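Maxine Grimshaw
@maxinegrimshaw

Two weeks with the Vitano arm kit from Fement. A few people asked for notes before they order, so this is a thread. I paid for it myself. 1/

What you get: the arm, a two-finger gripper, a small camera that mounts at the wrist, a controller box, cables, and a clamp base. Software is a download. The box has no printed manual, only a card with a link. 2/

Price for the bundle was $1,133 shipped. The arm without the gripper and camera is cheaper, but then you're sourcing your own and writing your own mount. I looked into it and didn't want to. 3/

I do small repair work, mostly office furniture. Chairs, desks, monitor stands. What I want from an arm is inspection in awkward spots and some light holding. I'm not lifting anything heavy with it and I wouldn't try. 4/

Setup took one evening. The clamp is good. The controller fan is louder than I'd like, you will hear it on a phone call. Firmware update failed the first time and went through on the second try. 5/

Calibration is a guided routine. It moves through a set of poses and asks you to confirm each one. You can't skip ahead, even if you calibrated ten minutes ago and only moved the base. That gets old. 6/

There are two ways to drive it: the hand controller, or a saved path. I use the hand controller for nearly everything. Saved paths make sense if your parts sit in the same place every time. Mine don't. 7/

Hand controller feel is decent. Slow mode is slow enough to go in next to a part without bumping it. Normal mode is too quick for close work. I'd like a setting in between and I've asked for one. 8/

Gripper: fine on brackets, knobs, plastic caps. Poor on anything thin and flat lying on the floor. I dropped the same washer over and over on Thursday and then picked it up by hand. 9/

The fingertip pads pull off for cleaning. Spares are not in the box. A pack from Justley fits if you trim it a little. Fement sells their own, but they were out of stock when I checked in September. 10/

Power cable is too short for my bench. I ran an extension. The data cable is longer, so I don't know why they didn't match the two. 11/

The wrist camera is the part I'd pay for again. The view is wide and the focus is fixed. It handles dark plastic better than I expected, and most of what I look at is dark plastic. 12/

Down by the floor, going in on the underside of an office chair. The gripper is always in the picture at this distance. You get used to steering by it. 13/

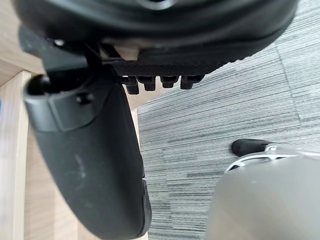
Wrist cam view. Seat up top, backrest on the left, gripper bottom right.

At that range I can make out a screw head on the bracket collar and the weave-like texture on the plate under the seat. Scuffs on the backrest show up too, faintly. That's enough for me to decide what needs a closer look before I get down there with a flashlight. 14/

What you don't get is depth. One camera, no distance readout. I've nudged a few things I thought I had clearance on. Nothing broken so far. Slow mode and patience. 15/

Compared with the Faulkner arm, which I had on loan last year: the Faulkner is smoother and quieter, and its software is a lot better. It also cost more and the camera was an add-on. For a shop my size the Vitano makes more sense. 16/

Support: I wrote in twice. First answer came the next morning and solved the update problem. The second one, about the speed setting, got a "passed along to the team" and that was it. 17/

There's a service plan for $290 a year. It covers the joints and the controller but not the pads or the cables. I skipped it. If you're running the arm all day it's probably worth reading the terms. 18/

Who I'd suggest it to: people who need eyes and a light grip in tight places and don't mind driving it by hand. If you need repeatable pick and place on small flat parts, look at something else – or budget for a different gripper. 19/

Things I'd fix: longer power cable, a middle speed, spare pads in the box, a calibration shortcut. 20/

I'm keeping it. Next job for it is a row of sit-stand desks with cable trays I can't see into. Will add to this thread if anything changes or if the fan gets worse.

Replies are open if you have questions about the mount or the software. I haven't tried it on Linux.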